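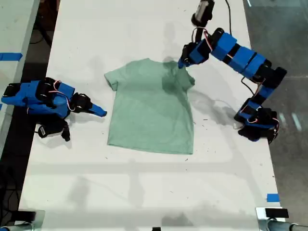
Ebuka Bassey asked after the last talk why charity shops turn away clothes that still have wear in them. Start with that.

Deronville shop: up to 400 bags a month in July. Sorting room holds 200. Pause.

Most refusals are for damp, missing buttons or stains at the collar. Say that a plain T-shirt sells if it is clean, and that children's sizes go first.

Mention the Kungate collection point, open till 3. Skip the rag prices if short of time.

Take questions.

Print this page | E-mail this page
Last updated: July
Contact us | Copyright Odukoya | Back to top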